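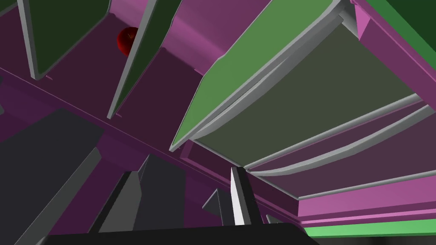 FOR IMMEDIATE RELEASE

Stutthorpe Robotics Club Opens Its Virtual Kitchen Cup to the Public

STUTTHORPE, January 17, 2021 – The Stutthorpe Student Robotics Club will stream the final of its Kitchen Cup in June, giving the town a chance to watch two-armed robots think very hard about fruit.

The contest takes place entirely in simulation. Teams write code that steers a robot up to a cabinet and moves fruit from one shelf to another without hitting the door. Contact with the door costs 4 points. Last season the door collected 859 contacts in practice and remains the club's most experienced member.

"We picked magenta and green for the cabinet so everyone could tell the parts apart," said club adviser Phyllis Gosling. "I now see it when I close my eyes."

The club has 19 students in 2 teams, Varska and Nimine. Varska favors slow, careful reaching. Nimine favors speed, and has written the longer bug list.

"Our gripper had a fine view of the underside of a shelf for most of December," said Nimine captain Leif Overgaard. "We know that shelf well. We'd like to get to know the fruit."
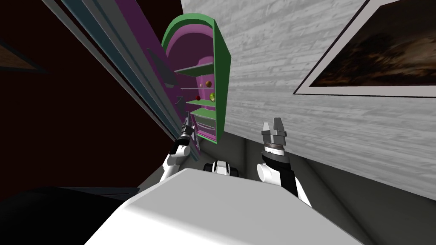 Both arms up at the fruit cabinet, door open, during work on the Kitchen Cup task.

The winning team receives the Duggan Trophy, a real object, which will have to be handed over by a person.

Viewing is free. Details of the stream will be sent to local schools and posted on the club's page before the final. Questions about the rules go to Phyllis Gosling at the club. Complaints about the color scheme may also be sent there.

###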